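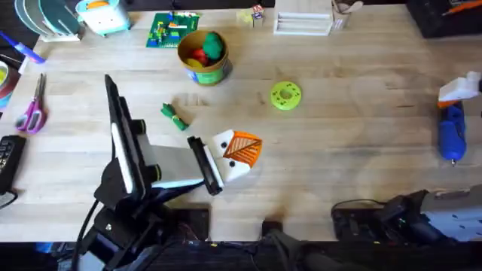
Wood changes size across the grain whenever its moisture content changes, and it goes on doing so for as long as it is in use. Sawing, planing, gluing and finishing slow the change or spread it out, but none of them stops it. A wide surface shows the effect more clearly than a narrow one, and for that reason most of this chapter deals with tabletops. On a top like the one in the figure, where pale planks lie side by side and all run the same way, the direction that matters is the one at right angles to the planks. Along their length the change is small enough to be left out of ordinary shop calculations.

4.1 Free water and bound water

Water is held in wood in two ways. Free water fills the hollow centers of the cells. Bound water is held in the cell walls. When a green board begins to dry, the free water leaves first, and the board gets lighter without getting smaller. The point at which the free water is gone and the walls are still full is called the fiber saturation point. It differs from one species to another. Below that point each further loss of water draws the walls in, and the board shrinks.

Moisture content is given as the weight of the water divided by the oven-dry weight of the wood. Since the dry weight is the base, values above 100 percent are possible in green stock. Students who have worked with grain or soil samples should check which base they are used to before comparing numbers.

4.2 Direction of shrinkage

Three directions are used throughout the book:

Longitudinal – along the trunk.
Radial – from the center of the trunk toward the bark.
Tangential – along the curve of the growth rings.

Tangential shrinkage is the largest, and in many species it is close to twice the radial value. A flatsawn board, whose face is mainly tangential, therefore moves more across its width than a quartersawn board of the same species. The difference between the two directions also accounts for cupping. As a flatsawn board dries, its rings tend to straighten, and the face that was nearer the bark becomes hollow.

4.3 A first calculation

For small changes below the fiber saturation point, the change in width is taken as

change = width x coefficient x change in moisture content

where the coefficient is the fraction of the width gained or lost for each percentage point. Take a top 31 inches wide, a coefficient of 0.0025, and a seasonal change of 4 percentage points. The change in width is 0.31 inch. The length of the top does not enter into the result, and neither does the thickness. The number of boards also drops out, provided they are cut the same way and the grain runs in one direction.

The same top was used by Holger Tangen in the Grandport shop notes, from which several of the exercises are taken. Tangen measured in January, with the heating on, and again in late summer. His readings are given in Section 4.6, together with Valter Nordin's objection that the coefficient should have been split for the 2 quartersawn boards at the edges.

4.4 Fastening a top to its base

A top that is screwed tightly to a rigid frame cannot shrink freely. Stress builds up across the grain until a glue line opens or a board splits. Slotted screw holes, wooden buttons and figure-eight clips all hold the top down and leave it free to move sideways. Slots are cut across the grain of the top, and their length is set from the result in Section 4.3.

Last updated: September 14, 2019

Previous Contents Next Glossary Index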